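Oltden Two-Tier Bamboo Steamer Review

Posted Sunday, December 1, 2019 in Kitchen

I bought the Oltden steamer in the spring to replace a metal basket that had lost two of its leaves. It has been used a couple of times a week since then, mostly for frozen buns and vegetables, and now and then for fish.

The box holds two tiers, one lid and a small pack of paper liners. There are 30 liners in the pack and I went through them in the first two months. After that I cut my own from parchment, which works just as well. The instructions are one folded sheet. They tell you to soak the steamer before first use and to run it once empty over boiling water. Do both. The bamboo smell was strong on the first day and mostly gone after the empty run.

Fit is the main thing to check before you order. Mine sits well on an 8 inch saucepan with a little overhang. On my wok it drops low enough that the bottom rim touches the water if I fill past an inch. Oltden sells a steel ring for this. I have not tried it.

Frozen buns take 12 minutes in the bottom tier and a bit longer in the top. I swap the tiers halfway through. Broccoli is done in five. The lid lets enough steam out that water does not drip back on the food, and my old metal pot never managed that.

Cleaning is hot water and a brush, no soap. Let it dry all the way before it goes in the cupboard. I put mine away damp once in July and got a gray spot on the underside that has not come out.

I also had the Boyer steamer for a while. The weave on the lid was tighter and it cost more, but one of the bands came loose. The Oltden bands are still tight. I would buy it again at the same price, and I would skip the three-tier version unless you cook for a crowd.

Score: 81 out of 100

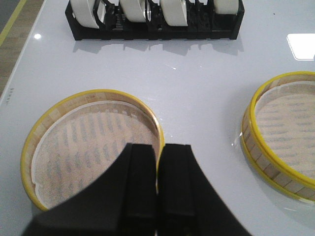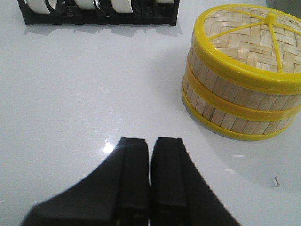

Comments (1)

Barkside: I have the same one and got the steel ring for it. It does keep the bottom tier out of the water in a wok, but it rattles at a full boil, so I turn the heat down a little and add two minutes. Cabbage leaves work fine when you run out of liners.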